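Subject: Re: Plultutel contracts for the winter relief block

Hello all,

I said I'd post once I had the paperwork back, so this is for those going up to Flimton or Gallardo as relief nurses in June.

Plultutel has changed the housing clause. The agency used to book a unit and take the rent out before you saw your pay. Now you get the choice of their unit or a housing allowance. The allowance is paid in arrears, so you need enough put by to cover the first month yourself. I asked for it in writing and got it two days later.

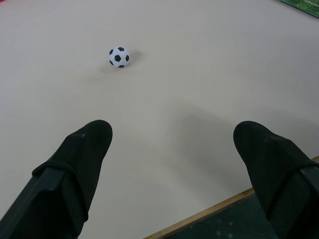

On the earlier question, a list member wrote:

> Does the travel allowance still cover your own car? I did
> the Listley run last year and was paid 87 cents a kilometre,
> but only one way. The form had a spot for the trip home and
> they knocked it back.

Yes, it covers your own car, and both directions are in the new contract, provided you finish the full block. If you leave early you get the trip up only. Keep your fuel receipts anyway - payroll asked me for mine twice.

The completion bonus is $4000 before tax. It goes in with the last pay, and sick days don't count against it unless you miss more than 3 shifts. 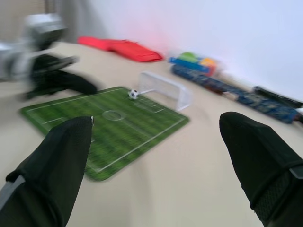

REGISTRATION AND CHECKS

Send certified copies, not phone photos. Flimton wants the immunisation record before they will roster you. Gallardo will put you on orientation while they wait for it, but you can't work the ward.

Listley has no relief positions this round. They are filling from their own casual pool until August and will look at it again then.

If anyone has done nights at Gallardo lately, I'd like to know whether the staff kitchen is open after midnight. Last time I was bringing everything in an esky. 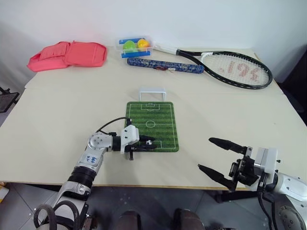

Relief Nurse, Flimton block

Forms go to the agency by 5 pm on the closing day, and they do hold you to it. Post to the list if your contract has different wording to mine.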